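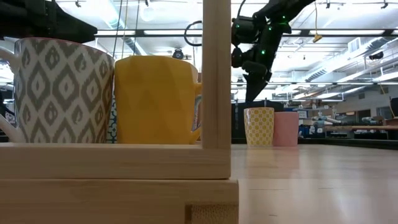 *By the Notance kitchen desk | Filed under: Small appliances | Updated September*

The Calado is a 2000-watt kettle with a 970 ml tank, sold by Renov as a compact model for one or two people. We ran it for 366 boils on unfiltered tap water, with a descale at the midpoint.

**Heating.** A full tank reaches a rolling boil in 214 seconds from cold. A single mug takes 66. The minimum fill line is set low enough to boil one mug without waste, and the line can be read from either side. Shutoff comes a few seconds after the boil and did not drift over the test.

**Temperature control.** There are four presets. The top one stops at 99 degrees Celsius at our elevation, and the lower three overshoot by two degrees on small fills. On a full tank the error drops to one. Green tea drinkers should pick the next preset down.

**Pouring.** The spout is short and wide. It fills a large mug quickly and cleanly, but it dribbles if tilted slowly, so it is a poor choice for pour-over coffee. Gustetley's gooseneck model handles that job better – at the cost of a slower boil.

**Build.** The lid hinge is the weak part. It developed side play by boil 240, though it still latches. The handle stays cool. The base has cord storage for all but the last few inches, and the plug exits on one side only.

**Scale.** Deposits collect in the seam between the wall and the heating plate. Citric acid cleared them in one cycle. The mesh filter pulls out without tools.

**Noise.** Loud for the first minute, average after that. The end-of-boil beep cannot be turned off.

**Rating:** 7/10. Renov sells a replacement filter but no replacement lid.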